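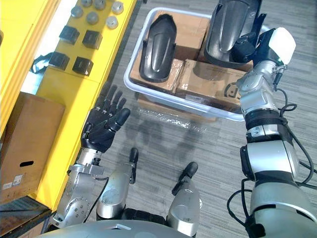 January 2018 -- equipment planning, bench notes

Sat down with coffee and the Lendach quote again, and I think I finally understand it. The base price covers one pair of five-finger hands and the wrists, but spare finger sets are listed separately at 1,104 a set, and I'd be much happier if we had two of those on the shelf before we ask for anything fancy. Ene is a bit cheaper, lovely people on the phone, but their lead time is 12 weeks and that lands us in April with no slack at all.

The other thing I keep coming back to is the bins. We've been so busy talking about the robot that the plain stuff got left off the list -- trays, dividers, something better than plastic film and cardboard under the black shells. Glossy parts worry me.

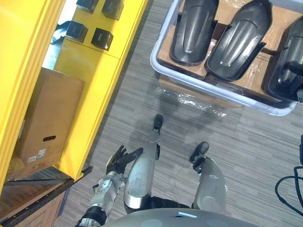
I've put down roughly 90 for trays from Helivden, which feels fair for shallow ones with rounded corners like we have now, and I'd love to add a second yellow shelf unit if there's any money left over (there never is, but I'll ask!). Cable covers for the floor too, please, 10 feet or so would do us.

Still open: does the Nonov service plan include the wrists or just the arms? Their sheet says "upper limb," and I can read that either way. Will call them before the budget goes in, and leave the hands line in pencil until I hear.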